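Square dishes and play food: your questions answered

I get a lot of messages about the little square dishes and the pretend food I sell, and I do love getting them, but I type the same replies so often that I've finally put them on one page. If yours isn't covered, write to me and I'll add it.

What exactly do I get in a set?

One square dish and a mixed bag of play food. The mix changes (I buy it in big assorted lots and sort it on the kitchen floor), so you might get bread, fruit, or something that could pass for either! If you're desperate for a certain piece, put it in the order notes and I'll have a rummage.

How big a table do we need?

Hardly any. A tray on the floor is fine. But if you've got a big pale table, use it – the colours show up so well, and little ones can see straight away which piece has wandered off.

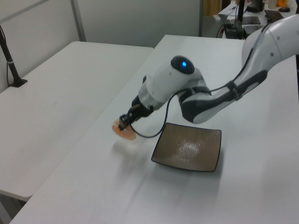

Orange piece held just above the white table, square dish beside it.

Are the orange pieces meant to be see-through?

Yes, the thin ones are. I've had a few worried emails asking if the colour has washed out. It hasn't, they come like that. Hold one up to a window, it's lovely.

Which dish is which?

I stock two shapes. The Gundero is the round one and the Ultier is the square one with the corners turned up a bit. The square one outsells the round one by miles, and I've had over 200 of them through the house since May. My hallway has not recovered.

Can I use the dish for real food?

Please don't. I sell it for play and for display, and I haven't had it tested for anything else. Plenty of people use theirs for keys and earrings once the children have moved on.

What's a good first game?
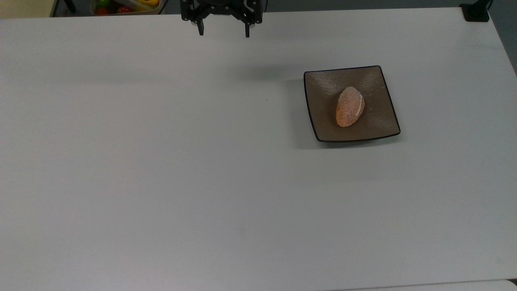 I always start with one dish and one piece of food, and I let the child decide what it is before I say a word. You'll hear some cracking answers. A speckled, orangey oval sitting in a square dish could be a bread roll or a croquette, and I've had "dinosaur egg" more than once – all correct as far as I'm concerned. Then ask who it's for, and off they go.

My child only wants to tip everything out. Any ideas?

Mine did that for a year. Put out fewer pieces, and make putting things back the game: you're the café, they're closing up. Kwaku Issahaku, who has the Brostadden playgroup, gives his lot one "order" at a time and says it's the only thing that gets them through to snack time.
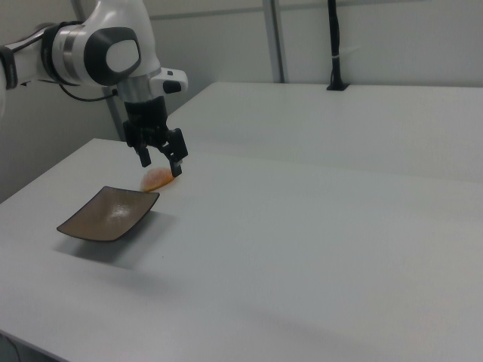 He also swaps jobs halfway through, so whoever was cooking has to be the customer, and that stops the arguments about who's in charge. Mostly.

How do I clean it all?

Warm water, a drop of washing-up liquid, soft cloth. No dishwasher. Dry the dish properly before you stack it or you'll get marks, especially on the shiny inside.

Do you do bigger bags for nurseries?

I do! The Meireles bag has 40 pieces and comes in a drawstring sack. Ask me about postage before you order more than one, as it gets silly.

What if a piece goes missing?

Email me a photo of a similar one and I'll see what's in the spares box. I only charge for the stamp.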